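Relatório de progresso – Programa de cozinhas partilhadas de Kaltidham

Período: segundo semestre de execução
Data de entrega: 6 de abril de 2019
Destinatário: Fundo Lema, linha de apoio à alimentação local

1. Situação geral

O programa entrou no segundo semestre com a cozinha de Gedley a funcionar em horário completo e a de Vukano ainda em regime parcial. O atraso de Vukano já constava do relatório anterior e deve-se à substituição da coluna de esgoto do prédio, obra que não estava a nosso cargo. A ligação definitiva foi feita em janeiro. Desde então a cozinha abre de manhã e aguardamos a vistoria do exaustor para abrir também à tarde.

Servimos neste período 1619 refeições, somando as duas cozinhas. A maior parte saiu de Gedley. O número fica abaixo do que tínhamos proposto na candidatura e a diferença corresponde quase toda às tardes em que Vukano não abriu.

Inscreveram-se 451 agregados. A inscrição continua gratuita e faz-se ao balcão ou por telefone. Deixámos de aceitar inscrições em papel entregues por terceiros, por haver muitas repetidas e moradas incompletas. A limpeza da lista levou mais tempo do que o previsto e só agora podemos apresentar um valor que consideramos fiável.

2. Formação

Realizaram-se 16 sessões de cozinha básica, todas com o mesmo programa: compra para a semana, leguminosas secas, sopas, aproveitamento de pão e conservação no frigorífico. A sessão sobre leguminosas foi a mais procurada e teve de ser repetida. A de conservação teve pouca adesão e vai ser integrada na das sopas, onde o assunto aparece de qualquer maneira.

As fichas de receitas foram revistas. Na primeira versão as quantidades estavam calculadas para seis pessoas, o que obrigava quase todos a fazer contas. Passaram a ser para duas, com indicação ao lado para quatro. Retirámos também as receitas que dependiam de forno, que muitos participantes não têm em casa.

Ficou por fazer a tradução das fichas. O orçamento recebido ultrapassava a verba inscrita e pedimos outro, que ainda não chegou.

3. Equipamento e espaços

O equipamento previsto na rubrica B está comprado e entregue, com exceção da segunda arca. O fornecedor propôs um modelo de menor capacidade pelo mesmo preço e não aceitámos. A encomenda foi anulada sem custos e refeita noutro armazém. Em Gedley trocaram-se as torneiras e repararam-se os rodapés junto à despensa. Em Vukano faltam as prateleiras da zona seca e um segundo extintor, já pago.

O consumo de água em Gedley foi superior ao estimado. Parte explica-se pelo aumento de refeições, outra parte por uma fuga na casa de banho que demorou a ser localizada. A conta dos próximos meses dirá se o problema ficou resolvido. 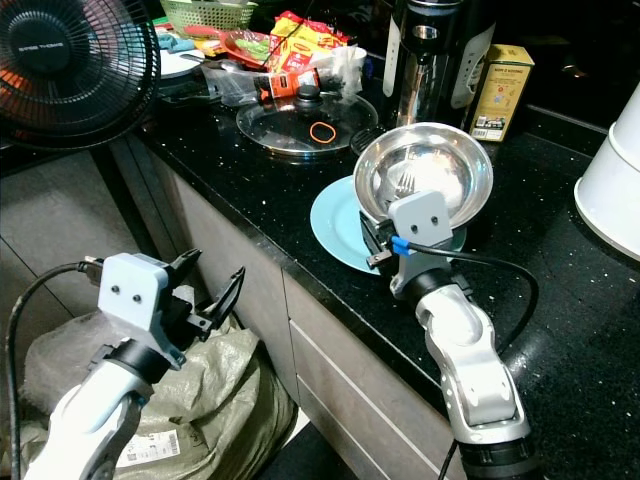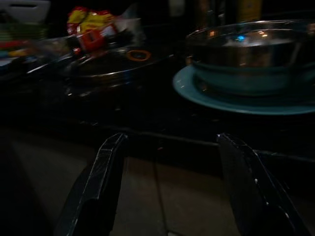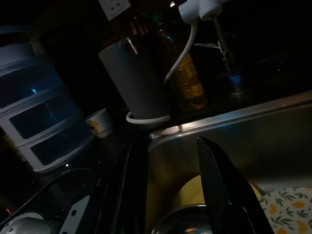
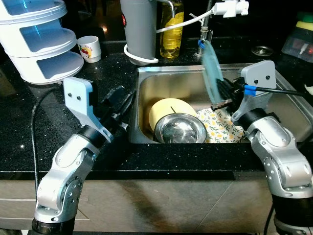

Zona de bancada e lava-loiça.

Na leitura prévia deste relatório, a coordenação de Vukano pediu que ficasse registada uma reserva quanto ao número de refeições: entende que a comparação com Gedley é injusta enquanto a cozinha só abrir de manhã e que o indicador devia ser calculado por hora de funcionamento. Acrescentou que, feitas assim as contas, a diferença entre as duas casas é pequena, e que as famílias do bairro perguntam todas as semanas pelo horário da tarde. Pediu ainda que a vistoria do exaustor fosse tratada como prioridade pela direção do programa e não deixada ao senhorio.

Aceitamos a observação. A partir do próximo relatório apresentaremos os dois valores, o total e o valor por hora. Quanto à vistoria, o pedido foi entretanto feito diretamente por nós e temos o comprovativo de entrada.

4. Abastecimento

O acordo com os produtores de Kaltidham manteve-se. As entregas de legumes foram regulares até ao fim do outono e irregulares no inverno, sobretudo nas folhas. Compensámos com couve e abóbora, que se guardam melhor, e comprámos fora do acordo cenoura e cebola. Essa despesa está na rubrica C e vai acompanhada das faturas.

O pão do dia anterior continua a ser cedido por uma padaria de Gedley, sem contrato escrito. Já propusemos um texto simples de uma página e aguardamos resposta.

5. Execução financeira

A execução está dentro do previsto nas rubricas A e C. A rubrica B tem um saldo por gastar que corresponde à arca. A rubrica D – transportes – está acima do planeado, porque durante as obras de Vukano parte da comida foi preparada em Gedley e levada de carrinha. Com a cozinha ligada, essas viagens acabaram. Pedimos autorização para transferir para a rubrica D o que sobrar da tradução, caso o novo orçamento venha mais baixo. Se não vier, o desvio será coberto por receitas próprias.

6. Próximo semestre

Abertura de Vukano à tarde, logo que haja vistoria favorável.
Instalação da arca e das prateleiras.
Nova série de sessões, com a conservação incluída na das sopas.
Tradução das fichas de receitas.
Revisão do acordo com os produtores antes do inverno, com uma lista de produtos de substituição combinada de antemão.

Seguem em anexo o mapa de despesas, as cópias das faturas da rubrica C e a folha de presenças das sessões. A folha de presenças de uma das sessões de Gedley está incompleta e será enviada em separado.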